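Paper for Print and Packaging, handout for session 2
Prepared by A-yeong Kang

Please read this before the class and bring a pencil. We will talk about basis weight and grain direction.
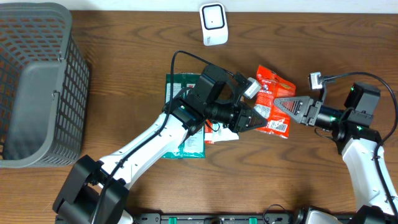
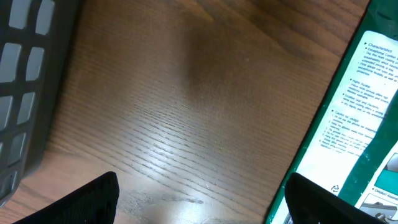
**PAPER BASICS**

Basis weight is the weight of one ream, cut to the basic size of that paper type. The basic size is not the same for every type - text paper uses 25 x 38 inches and cover paper uses 20 x 26 inches. For this reason an 80 lb text sheet is much thinner than an 80 lb cover sheet. Grams per square meter (gsm) does not have this problem.

Grain direction is the direction in which most fibers lie. Paper folds more cleanly along the grain. Across the grain, a heavy sheet can crack at the fold.

Simple test: cut two strips from one sheet, one in each direction, and hold them by the end. The strip that bends less has its grain along the length.

Exercise for home: Narau orders 2000 folded cards on 100 lb cover. The fold is parallel to the short side. Decide the grain direction and write the weight in gsm.

Questions go to Joon-young Um. Answers are due before session 3.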